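Equipment FAQ: two-arm benches, what they cost and whether to bother

Maintained by Olga Montes, purchasing, Mandthorpe. Last changed in June.

Do we need two arms?
Probably not for most of what people ask me for. Vendors love to demo two arms because it looks twice as busy. Ask for your own task, with your own items, on one arm first. If one arm gets there in a time you can live with, buy one.

What does the Jarevari quote cover?
The arms, the mounting rail and one year of phone support. It does not cover spare gripper fingers (149 a pair), panels for the enclosure, or anybody's time to set it up. Vega Soler had to ask three times before freight showed up on the quote at all. It came to 1090.

Is a cheaper bench from Nellis good enough?
Maybe. Their sales sheet says 2000 hours between services and I have yet to see where that comes from. We asked for the test conditions and got the same sheet back with a nicer cover.

How many staff hours should I budget?
More than the vendor says. Montserrat Valcárcel kept a log on the last purchase and reached about 40 hours before the bench did anything useful, mostly cabling and camera mounts. Put that in your request or I will send it back.

Can we lease?
Yes, through Urquijo. Read the return clause. Scratched work surfaces are charged to you, and putting cans and baskets down all day will scratch a surface.

Will it replace anyone on packing?
I wouldn't write that in a request. Damian Witkowska's team still sets out the items and deals with whatever gets dropped. If your payback figure depends on a missing salary, show me whose.

What should a trial look like?
Mixed items, different sizes, ordinary clutter left on the table. A row of identical boxes proves very little — and it's what you'll be offered. Ask to choose the items yourself on the morning of the trial.

Who signs off?
Consuelo Sarmiento, after me. Send the quote, the staff hours and your trial notes together.
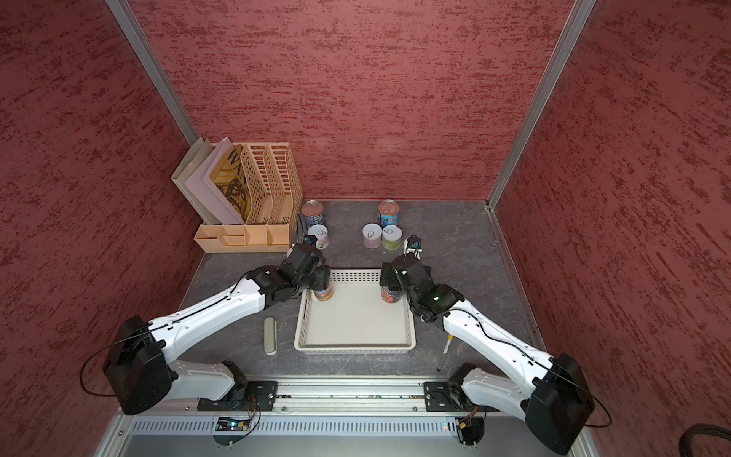 Requests without trial notes go to the bottom of the pile, including the ones marked urgent.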